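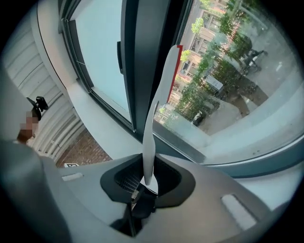
Grumgate Calibration and Session Software
Product information

Grumgate is a software package for teams that record manipulation data with hand-held grippers and later run the trained policy on an arm. It covers lens calibration, time alignment, trajectory recovery and session review. The package is developed and maintained by Nomum and is licensed per site.

Scope of the software

Wide-angle recordings place most of the useful information near the rim of the view, where distortion is strongest. Grumgate fits a lens model to each camera unit individually and stores the result with the serial number of the device. Straight edges in the surroundings, such as window frames, sills and ribbed wall panels, are used as a secondary check on the fit. The operator is shown the remaining error by region and may accept the calibration or repeat it.

Trajectory recovery combines image features with motion sensor data. Regions occupied by the gripper body and finger are masked before features are selected, as these parts travel with the camera and carry no information on its motion. Glass, reflections and outdoor views are handled by a separate weighting step, which can be switched off for closed rooms.

Modules

Calibrate. Lens model, camera-to-finger transform and finger opening range. A full calibration requires 15 views of the printed target supplied with the license.

Align. Synchronization of video, motion sensor and finger position streams. Head-worn cameras may be added to a session as a second source.

Track. Recovery of the gripper path in a fixed room coordinate system. Segments in which tracking is lost are flagged and excluded from export by default.

Review. Playback, trimming and labeling. Faces are pixelated on import, before any reviewer opens the recording. The original files remain on the customer's storage and are not sent to Nomum.

Export. Conversion to the customer's training format, with a written record of every setting applied. Export profiles can be locked by the site administrator.

Technical requirements

Operating system: 64-bit Linux
Memory: 31 GB available to the application
Storage: solid-state drive; 2000 GB recommended for a single recording station
Network: not required after license activation
Graphics card: required for Track, optional for all other modules

Recording conditions

Customers are asked to calibrate again after any change of finger, mount or lens. Sudden changes in exposure, as when the gripper is turned from a dark corner toward a bright window, should be kept short. A fixed exposure setting is preferred where the lighting allows it. Moving objects outside a window do not prevent tracking, provided that sufficient fixed structure remains in view.

Known limitations

The current release does not support rolling recalibration during a session. Two grippers may be tracked in the same room, but their paths are brought into a common coordinate system only after both recordings have been imported. Transparent fingers must be masked by hand.

Licensing and support

A site license includes all five modules, the printed calibration target and written support. Evaluation licenses are valid for 14 days and include the full function of the software, with the exception of locked export profiles. Universities may apply for the academic rate through Stoston, the authorized distributor.

Technical inquiries should be addressed to Leire Marín, Product Support. Questions concerning licensing and data protection terms are handled by Parveen Rajput, Customer Contracts. Please state the license number and the installed version in all correspondence.

Page last revised: March 4, 2021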